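Betreff: Re: [beschaffung-robotik] Greifplatz 2: Was muss in den Antrag?
Von: Lertchai Siriwan
An: beschaffung-robotik
Datum: 13. Mai 2026

Hallo zusammen,

ich antworte auf Tassanees Mail von gestern und hänge die Zahlen gleich mit an, damit wir bis zur Abgabe nicht noch drei Runden drehen müssen.

Tassanee Yimyam schrieb:
> Für den Antrag auf den zweiten Greifplatz brauche ich bis Ende Mai
> eine Liste, die die Verwaltung ohne Rückfragen durchwinkt. Im Moment
> steht dort "Greifer, Zubehör, Sonstiges". Damit kommen wir nicht
> weit. Bitte klären:
> 1. Welche Greiferfinger, und wie viele Ersatzsätze?
> 2. Brauchen wir wieder eine glänzende Tischplatte oder geht auch matt?
> 3. Lohnt sich die Kamera am Handgelenk, oder reicht die oben?
> 4. Was kosten die Gegenstände, die gegriffen werden, und unter
> welchem Titel laufen sie?
> Den Wartungsvertrag mit Greltier würde ich gern weglassen, wenn es
> irgendwie geht.

Der Reihe nach, wobei ich mit Punkt 4 anfange, weil er am schnellsten erledigt ist. Die Gegenstände laufen als Verbrauchsmaterial. Wir haben das beim ersten Platz als Kleingerät angemeldet und dann jeden Becher inventarisieren müssen. Für den zweiten Platz setze ich 87 Euro für die Erstausstattung an. Davon kaufen wir Geschirr, Plüschtiere und weiche Sachen zum Drücken, also dieselbe Mischung wie jetzt. Ich würde ausdrücklich von jedem Teil zwei nehmen. Beim Aufgabentyp "Plüschtier auf Teller" wollen wir an beiden Plätzen das gleiche Material haben, sonst können wir die Läufe später nicht nebeneinanderlegen.

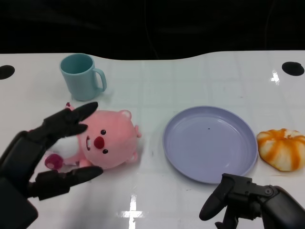

Teller und Becher bitte in hellen, einfarbigen Tönen bestellen. Gemusterte Ware haben wir zu Anfang auch probiert und wieder aussortiert. Beim Plüsch ist mir die Farbe egal, die Größe sollte aber ungefähr zum Teller passen. Bitte keine Ware mit Batteriefach, die will der Arbeitsschutz einzeln sehen.

Zu Punkt 1. Die Finger sind der größte Posten nach den Armen. Nuchit bietet den Satz für beide Hände einschließlich Schrauben an, Lieferzeit 17 Werktage. Ich rechne mit zwei Ersatzsätzen im ersten Jahr. Einer reicht rechnerisch, aber dann steht der Platz still, sobald etwas bricht und der Nachschub unterwegs ist. Zusammen mit den Adapterplatten sind das 3.672 Euro brutto. Das Angebot liegt im Projektordner, Unterordner "Platz 2", und gilt noch bis Ende des Monats.

Multov wäre beim Einzelpreis günstiger, verkauft aber nur komplette Greifer und keine einzelnen Finger. Über die Laufzeit kommt uns das teurer. Außerdem müssten wir dann zwei verschiedene Bauarten pflegen, und die Einweisung der Hilfskräfte dauert jetzt schon lang genug.

Zu Punkt 3, Kamera am Handgelenk: ja, bitte drinlassen. Die Kamera oben liefert den Überblick über den Tisch. Sobald die Hand aber direkt am Gegenstand ist, verdeckt sie von dort aus einen guten Teil davon. Ob ein Finger anliegt oder noch Luft ist, sieht man aus der Nähe besser. Beim Stoff ist das wichtiger als bei hartem Geschirr.

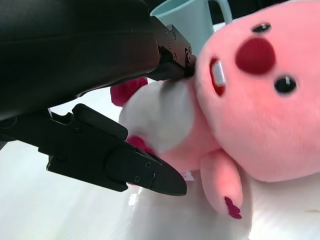

Foto: Tassanee Yimyam / Projekt Drodura

Ich würde deshalb zwei Handgelenkkameras beantragen, eine je Arm, dazu eine dritte als Reserve. Die Reserve könnt ihr streichen, falls die Summe zu hoch wird. Nicht streichen würde ich die Kabelführung. Am ersten Platz haben wir die Leitungen zunächst selbst mit Kabelbindern befestigt und mussten sie zweimal tauschen. Die fertige Führung kostet 100 Euro pro Arm und steht im Angebot als eigene Position, leicht zu übersehen auf Seite zwei.

Wegen der Auswertung noch eine Bitte: Wenn wir drei Kameraströme pro Lauf speichern, brauchen wir mehr Plattenplatz. Das gehört aber in den Antrag vom Rechenraum und nicht in diesen. Tassanee, kannst du das dort anmelden? Sonst wird es uns doppelt herausgestrichen.

Zu Punkt 2, Tischplatte. Die glänzende Platte lässt sich gut abwischen und ist stabil, dafür spiegelt sie die Deckenleuchten. Für die bisherigen Aufgaben kamen wir damit zurecht. Ich möchte am zweiten Platz trotzdem Weiß beibehalten und nur die Oberfläche offenlassen, also im Antrag "weiß, glänzend oder matt" schreiben. Dann können wir nach Lieferbarkeit entscheiden.

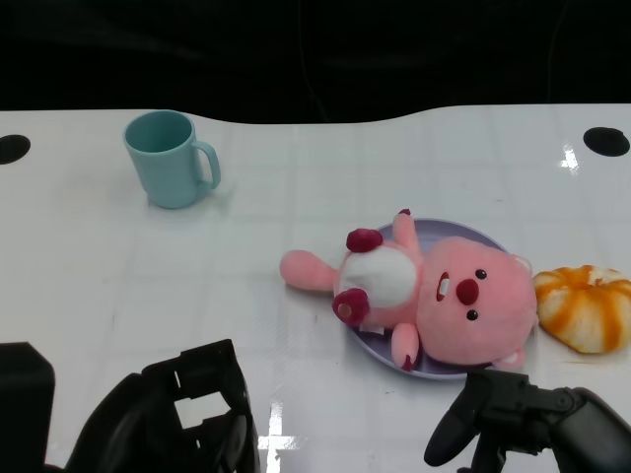 Wichtiger als der Glanz ist mir die Größe. Es müssen mindestens ein Teller, ein Becher und zwei weitere Sachen Platz haben, ohne dass die Hände beim Zurückfahren dagegenstoßen. Die Maße vom ersten Platz haben sich dafür bewährt, die übernehmen wir unverändert. Kabeldurchlässe hinten bitte mitbestellen, nachträglich bohren lassen wir in der Werkstatt nicht mehr, das dauert dort zurzeit mehrere Wochen.

Jetzt zum Wartungsvertrag. Ich verstehe den Wunsch, ihn wegzulassen, bin aber dagegen. Greltier kalibriert die Arme einmal im Jahr und stellt in der Zeit ein Leihgerät. Ohne Vertrag zahlen wir die Anfahrt einzeln und stehen auf der Liste hinten. Mein Vorschlag wäre, den bestehenden Vertrag auf beide Plätze auszudehnen und dafür die Telefonbetreuung zu kündigen, die wir seit Beginn kein einziges Mal benutzt haben. Ich frage dort diese Woche nach einem geänderten Angebot.

Für den Antragstext reicht aus meiner Sicht folgende Gliederung:

Position 1: zwei Arme mit Steuerung, Angebot liegt vor
Position 2: Greiferfinger mit Ersatz und Adapterplatten, Nuchit
Position 3: Kameras mit Kabelführung
Position 4: Tisch mit Durchlässen, Maße wie Platz 1
Position 5: Verbrauchsmaterial
Position 6: Erweiterung Wartungsvertrag, Greltier

"Sonstiges" würde ich ganz herausnehmen. Beim letzten Mal kam genau dazu die Rückfrage.

Offen ist bei mir noch, ob die Elektrik in Raum 2 für einen zweiten Platz reicht. Die Hausverwaltung hat auf meine Anfrage nicht geantwortet. Wer dort jemanden kennt, schreibt mir bitte direkt und nicht über die Liste.

Viele Grüße
Lertchai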